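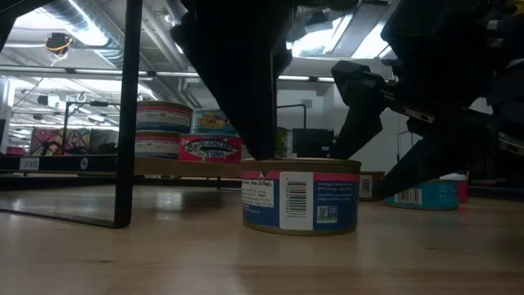

**Gwen Abbatiello**

Hi all,

Catching up on the Plukis list after a few days of having my head inside a controller cabinet, and this one I can help with (for once!).

> We inherited a Dadness cell with the Neltier fingers and it's started missing short cans. Tall stuff is fine. With tuna cans it either stops above the lid or comes down hard enough that the arm faults out. I've re-taught the pick points twice and it's good for a morning, then it drifts off again. Is this a calibration thing or do I need new fingers? I'd like to not buy new fingers.

Don't buy fingers yet. We had the very same thing in August and I spent far too long re-teaching points before I looked at the mount. The bracket screws had backed off just enough that the finger could rock when it touched something. A tall can you grab by the side, so you never notice. With a short wide one you've got hardly any side to work with, and a little rock at the bracket turns into a lot at the tip.

So, what I do now:

1. Jog the arm to a comfortable height, drop the speed right down, and hit the e-stop before your hands go anywhere near it.
2. Wiggle each finger at the tip. If you feel a click, it's the bracket. If it's springy with no click, it's more likely the finger itself.
3. Take the bracket screws out one at a time, clean off the old threadlocker, put a small drop of new on each, and snug them all before you tighten any of them. We go to 2 Nm on ours, but check the sheet for your bracket, there are at least a couple of versions floating around.
4. Let it cure overnight. I skipped this once and got to do the whole job again, hooray.
5. Redo the touch-off.

For the touch-off I use a can, straight on the tabletop, and bring one finger down until the tip sits on the lid, like in my photo at the top. Do it on the table first and leave your shelf picks for afterward, otherwise you're chasing two heights at once and you won't know which one is wrong. I also keep the same can for it every time (mine's the one with the blue label) and measure it with calipers before I start. Please don't trust the height in the Plukis item file! Ours was off for 13 of the 28 items, and I only found out when I got fed up and measured the lot.

Once the touch-off is saved, run the short cans 18 times at slow speed and write down the contact height on each. If the numbers wander in one direction, something is still moving. If they jump around, look at the cable where it goes past the wrist, because ours was tugging on the gripper at one end of travel and I'd never have guessed.

One question back: is yours on the old Ulloa firmware? There's a contact threshold setting in there that goes back to default on a power cycle, and "good for a morning" makes me wonder. Have a look at the value before you shut down tonight and again when you start up.

I can send my touch-off sheet if you want it. It's ugly but it prints on one page.

Gwen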